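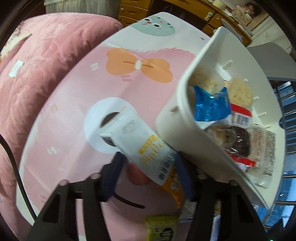 Snack bin

A snack bin is an open container, most often plastic, that holds individually wrapped things to eat in a spot where people can reach them without opening a cupboard. I've been keeping this page going on the Gelby household wiki for a while now, and it has grown from a two-line note into the longest article I look after, so please be gentle with it (and do fix my typos if you spot any!).

The word "bin" causes a bit of confusion. In Australia it mostly means the thing you put rubbish in, and I've had a message or two from readers who were alarmed at the idea of eating out of one. The shops sell them as storage bins, tubs, stackers or pick bins depending on the aisle. I use "snack bin" all the way through because that's what we said at home, but "snack tub" and "lolly box" both redirect to this page.

Shape and parts

The classic type is the scoop-front bin. The back and sides are tall, the front lip is low and slopes outward, and the whole thing looks a little like a coal scuttle that has gone into catering. The low lip is the good bit. You can see what's in there from across the room and get your hand in flat, even when it's full.

Straight-sided tubs hold more for the same footprint and are easier to put a lid on, but everything at the bottom gets forgotten. I once found a muesli bar in mine that was older than the tub's current label.

Many plastic bins have short raised ribs moulded on the inside wall. I've read several explanations for these - stiffness, airflow, stopping stacked bins from jamming together in the shop - and I don't have a solid source for any of them, so I've left the question open on the talk page. If you've worked in moulding, please drop in!

White and clear are the usual colours. White shows crumbs, which I count as a point in its favour, and clear shows everything, which you may or may not want if you have kids who can spot a biscuit at 25 paces.

What goes in

Anything individually wrapped and happy at room temperature. The mix varies hugely from house to house, but the common groups are these.

Breads and cakes. Small soft rolls, sponge cakes and filled pastries in single wrappers. They're bulky and light and they squash if you look at them sideways, so they belong on top or up the back.

Fried dough. The best known is mahua (麻花), the Chinese twist, made from strands of dough wound around each other and deep fried until golden. The little packets are usually sold by weight or in a big outer bag. They're hard and crunchy, and they can be sweet or savoury. I'm firmly in the sweet camp, and I'll happily admit this section was written with a packet open beside the keyboard.

Crackers and crisp biscuits. Fine anywhere in the bin until something heavy lands on them.

Clusters and bars. Granola-style clusters, nut bars, seed brittle and so on. Dense, tough and good for the bottom layer.

Odds and ends. Jellies, dried fruit, seaweed, and that one flavour nobody in the house likes but which came in the variety pack.

Chocolate is a matter of climate. I take mine out of the bin in January and put it in the fridge door, and I'd suggest the same to anyone north of a certain line who doesn't have air con.

Mixed bags

Plenty of people fill a bin from a mixed bag, where a shop or online seller packs an assortment of singles together. The size is normally given in grams. A 1,000 gram bag will fill a small scoop-front bin nicely with a bit of slope at the front, and the 4,000 gram party size really needs two bins or a very relaxed attitude to the floor. My own usual was the Plomance assortment, which is heavy on pastries and light on anything crunchy, so I top it up with twists from Liang, the grocer near our old place.

Where it sits

The kitchen bench is the obvious home, but I'd say half the bins I've met live somewhere else entirely. Coffee tables, desks, bedside shelves and the end of the lounge are all popular. Bedrooms are a touchy subject (crumbs, ants, partners), yet a bin on a low table or a big floor cushion is a lovely thing on a wet afternoon when you've got a blanket and no plans.

Soft surfaces do ask a bit more of you. A bin on a cushion leans toward whoever leans on it, and the scoop-front type spills from its low side first, so face that side toward the people eating. A patterned surface is a nuisance too. A bright little packet dropped on a cartoon print can vanish for days. 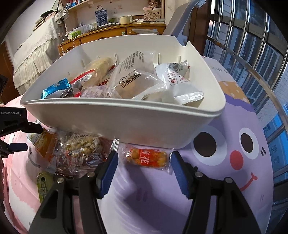
Filling and sorting

There are two schools here and they don't get along.

The pile. Tip everything in and give it a shake. It's quick, it looks generous, and rummaging is half the fun. The downside is that favourites get dug out early and you end up with a bin of leftovers that still looks full.

The file. Stand flat packets on edge from back to front like records in a crate, tallest at the back. It suits a straight-sided tub much better than a scoop front, where the last row just slides out over the lip. I tried it for a month and went back to the pile.

A decent compromise is to pile loosely by weight - bars and clusters first, then twists and crackers, then the soft cakes. When you top up, take the old stock out first and put it back on top. I skip this step more than I should.

Dates and labels

Singles taken out of an outer bag may not carry their own best before date or ingredients list, or the print may be tiny. If anyone in the house has an allergy, keep the outer bag, or cut out the ingredients panel and tape it to the back of the bin.

Cleaning

Empty it, shake it out over the sink, wash in warm soapy water and let it dry completely before refilling. The inside corners and the gaps between ribs collect sugar, and an old toothbrush is the best tool I've found. Some bins are marked dishwasher safe and some aren't. Mine wasn't, and it now rocks slightly.

On this wiki

The Ustavness naming poll on whether to merge this page with "Biscuit barrel" drew 129 votes and ended with the two kept separate, which I was very pleased about.

See also: Biscuit barrel; Lazy Susan; Lunch box; Pantry stocktake

Last edited 27 April 2025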